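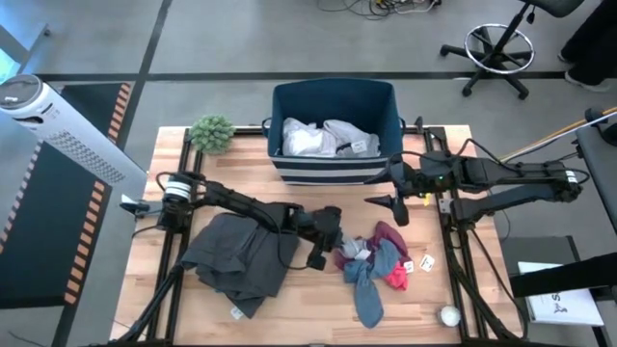 Clothes on the table, with a striped bin at the far end.

Why Do We Sort Laundry?

Clothes often end up in a heap. Before they can be put away, someone has to pull the heap apart and decide where each piece goes. This is called sorting.

There are many ways to sort. You can sort by owner, by kind of clothing or by color. Sorting by color is useful before a wash. Dye is the stuff that gives cloth its color, and some dye can come out in water. A new red shirt washed with white socks may turn the socks pink.

Sorting clean clothes is a different job. Now color does not matter so much, and most families sort by owner or by drawer.

Start with the big things. A large gray top can hide a sock or two, so lift it off and fold it first. Then work through the small pieces one at a time. Shake each one out – socks like to hide in sleeves.

Look for the tag, too. Many clothes have a small white one sewn inside. It may tell you the size, what the cloth is made of and how warm the wash water should be. A tag that says 30 with a picture of a tub means the water should be no warmer than 30 degrees Celsius.

Labels help when a home has more than one basket. A name works well, and so does a letter. The striped basket beside the blue and maroon clothes says "BASKET B" on a white strip near the top. If you make your own label, use thick, dark letters and put it where people can read it from above.

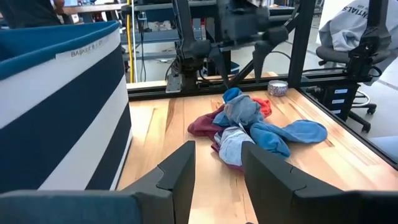

Folding comes after sorting. Lay a shirt flat with the front facing down, fold in the sides, then bring the bottom up to the collar. Small towels can be folded in half and then in half again.

Words to know
Dye – something used to color cloth
Sort – to put things into groups

Written by Tyra Moen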